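Elska grocer swaps bags for baskets

Plastic bags are gone from the fruit aisle at Elska Grocers as of January, and shoppers get a loan basket instead. The store has bought 600 of them, paid for out of the old bag budget. Owner Frans Wouters says customers went through more than 1,839 bags in the lead-up to Christmas. "Way too many for a shop our size," he said.

Baskets stay in store, stacked by the front door. Loose oranges first to get the new treatment, other fruit to follow.

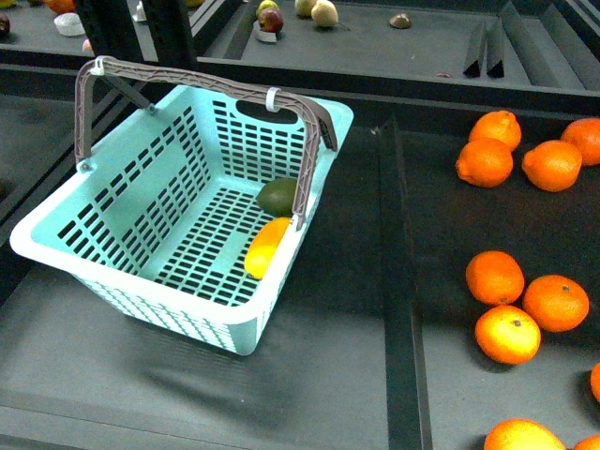
Bring your own bag for the trip home, or grab a paper one at the till for 60 cents. Doors open 8 am, parking round teh back.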